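Textbooks › Textile Science › Chapter 4

Chapter 4. Drape and Crease Recovery

A woven cloth bends under its own weight. How far it bends depends on yarn stiffness, the tightness of the weave, and any finish applied. These properties are measured separately — a limp fabric may still crease badly. 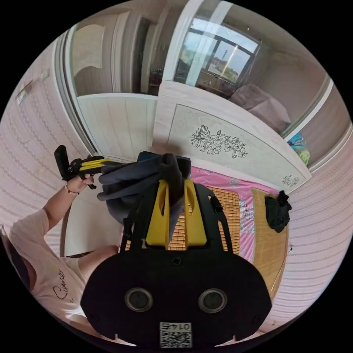
4.1 Terms Used in This Chapter

Crease recovery is the angle to which a folded strip opens after a load is removed. A strip that opens fully would read 180 degrees; the Brusau cotton in Table 4.2 reads 86. Drape is given as a percentage, with 100 for a sheet that does not bend at all. Kocsis and Gill use the older term "hang" for the same quantity.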